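Stokarham halls to open their doors for a second round of room resets

STOKARHAM, January 17, 2023 – Pludavero, the student housing co-operative that runs three halls in Stokarham, is bringing back its Room Reset mornings after a first run that filled every place. The new round starts next month at Petek House and will move on to the two smaller halls before the end of term.

The idea is a plain one. A resident signs up, picks a morning, and gets two hours of company and a hand with whatever has got out of control: the floor, the desk, the bin that should have gone down on Sunday. There is no charge and no inspection. Nothing seen during a reset is passed on to the lettings office, and residents keep the final say on what is thrown away.

"We had people who hadn't seen their carpet since freshers' week, and by lunchtime they were sending pictures to their mums," said Ilir Grgić, who set up the scheme and still goes along to most of the sessions. "I love those mornings. You put some music on, you start with the floor, and the whole room changes while you're chatting about something else entirely."

The first run took in 18 rooms between July and the start of December, with 10 of them at Petek House. Pludavero has 228 rooms in all, so there is plenty left to do, and the co-operative hopes that residents who took part last year will come back as helpers this time.

Each reset begins at floor level. Drinks cans and bottles, food wrappers, paper bags, used tissues and napkins are picked up first, before anyone opens a drawer or touches the desk. Grgić says this order came from trial and error. The early sessions began with wardrobes, and everyone ended up standing on crisp packets with their arms full of jumpers.

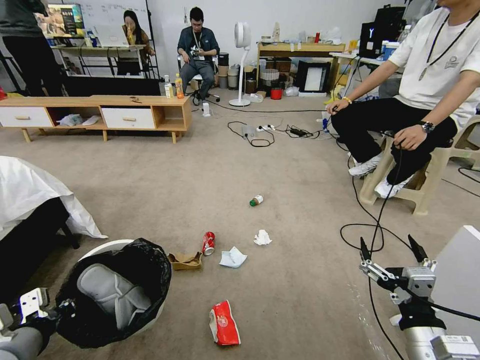 Sorting comes next, and it has been the biggest surprise of the scheme so far. Residents were asked at sign-up what they found hardest about keeping a room tidy, and the most common reply had nothing to do with time. They weren't sure what went where. A fizzy drink can, a paper bag with a greasy patch and a plastic bottle with its cap on can all be lying within a foot of each other, and in a room with a single bin they tend to end up together in a single black bag.

For the new round, every room taking part will get a second, smaller container for cans and bottles, and a card for the back of the door showing which of the bins in the yard takes what. Paper and card that are clean will go in a flat bag that hangs from a hook. Anything with food on it goes in the ordinary bin, and so do tissues and napkins. Bottles should be emptied first, please, and the caps put back on.

Jairo Arboleda looks after the yard and bin store at Petek House and wrote the card himself. It went through several drafts.

"The first one had far too many words," Arboleda said. "I stuck it up by the bins and watched people walk straight past it. So I cut it down and drew the things instead. A can, a bottle, a tissue. My drawing of a tissue is terrible, it looks like a cauliflower, but they do know what it means now and the bags coming down are so much better."

He would also like to say, on behalf of the yard, that bags should be tied before they leave the room. Lining a bin with a bag that is big enough to fold well over the rim makes this a lot easier, and spare rolls are kept in the laundry room on the ground floor.

Carpets get their own slot in the new programme. Most of the rooms at Petek House are carpeted, and a spill that is dabbed up the same day very rarely leaves a mark. Helpers will bring white cloths, a spray bottle and a bowl for water, and will show anyone who is interested how to blot a sticky patch without spreading it. Two vacuum cleaners can be borrowed from reception at any time, including outside reset mornings, and the long hose attachment (good for under the bed!) is back after being repaired.

Beds and desks follow once the floor is clear. Sheets are changed if the resident has a clean set ready, and the space under the bed gets looked at, sometimes for the first time in months. Past finds include a library book, one half of a pair of ski gloves and a very welcome set of bike keys.

Brustitmont, the hardware shop on the corner of the market square, has agreed to supply the small containers and the hooks at cost price. Pludavero is very grateful, and would like to thank the shop's Saturday staff for carrying the first batch up the hill when the van would not start.

Residents of all three halls can sign up at reception or by replying to the January newsletter. Sessions run from ten until noon. Bring a drink and wear shoes you don't mind kneeling in. Friends are welcome to join in as long as they are prepared to pick things up. Anyone who would like to help but doesn't want their own room done can put their name on the separate list, and lunch is provided for helpers in the Petek House common room afterwards.

The sign-up sheet for the two smaller halls will go out once the Petek House dates have been filled.

Notes for editors: Ilir Grgić and Jairo Arboleda are both available for interview. Requests should be made through the Pludavero office in Stokarham. Copies of the door card, cauliflower included, can be sent on request to other halls and shared houses that would like to use it.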